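Senamus put out its new good-practice guide for tabletop robot arms in August, and I've finally read the whole thing over too much coffee. It's short, it's free, and I like most of it!

The part everyone at Burnard was talking about is the section on screens and personal data. If a wrist camera can see an open web page, the page counts as part of the recording, so you log what was on it before you share a single clip.

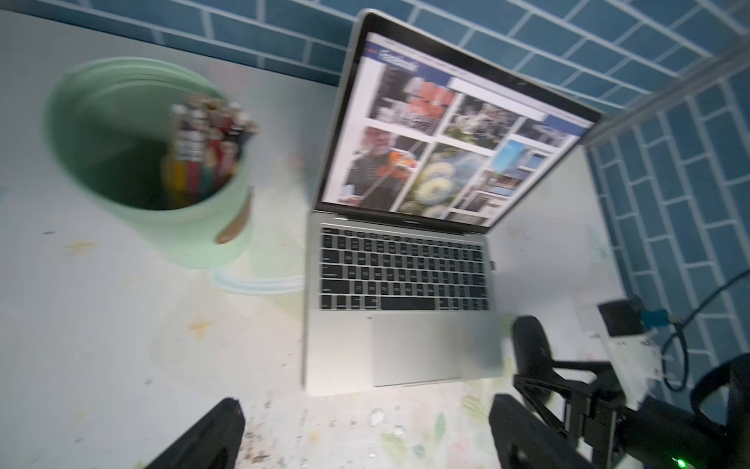 Does the guide apply to hobby setups too? Only if you publish your recordings – what you keep at home is your own business.

There's also a page on two arms sharing one table (my favorite bit, I'll admit). Each arm gets its own stop button, both bases get bolted down, and somebody checks the cables every 20 sessions. The team at Kyei tried the draft rules on 2731 recordings and had to relabel 23 of them, which sounds pretty painless to me.
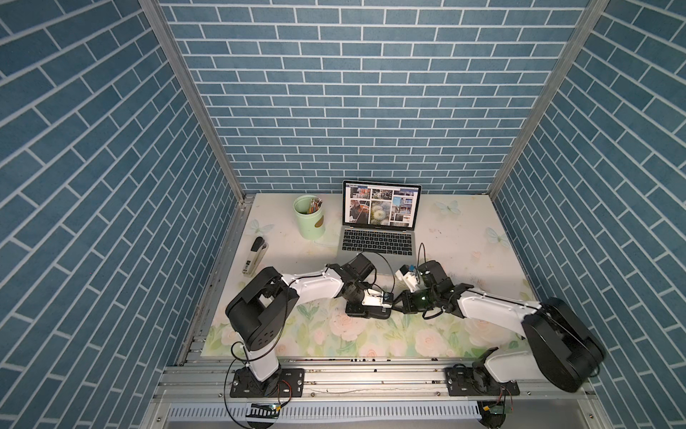 Prulimus is less keen, and told me the cable check should happen every morning, whatever the session count says. They also want the logging form cut down to one page. I'm with them on the form – it runs on forever.

Comments on the guide are open through October, and Senamus will take them by email.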